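How to Collect a Water Sample From a Private Well

A well test is only as good as the sample you send in. Set aside half an hour in the morning, before anyone has run a shower or the washing machine.

What you need

The sample kit from your lab, with its caps still sealed
Rubbing alcohol and a clean cloth
A cooler with 2 ice packs
A waterproof pen

Steps

Pick a cold tap that is used often, such as the kitchen sink. Avoid outdoor spigots and any tap that leaks at the handle. If the house has a softener or filter, use a tap ahead of it.

Unscrew the aerator and wipe the end of the tap with alcohol. Let it dry.

Run the cold water hard for five minutes, then slow it to a stream as thin as a pencil.

Label each container before you fill it. Write the address, the tap and the time.

Open one container at a time and hold the cap in your other hand, facing down. Don't rinse out any powder or liquid the lab has put inside. Fill to the line and close it right away.
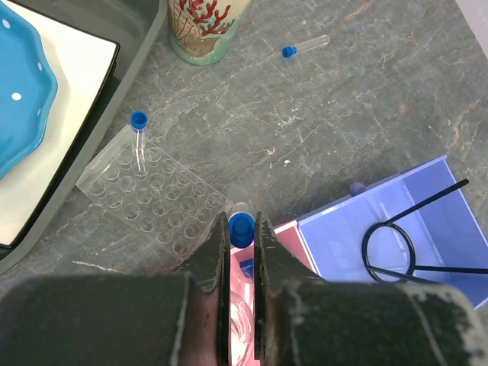

Put the filled containers upright in the cooler. Bacteria samples should reach the lab the same day. If the Plotine road office is closed, the Brirnier drop-off takes coolers until 2 p.m.

Reading the result

Coliform should read "absent." If it doesn't, boil drinking water and ask for a second test after the well has been disinfected.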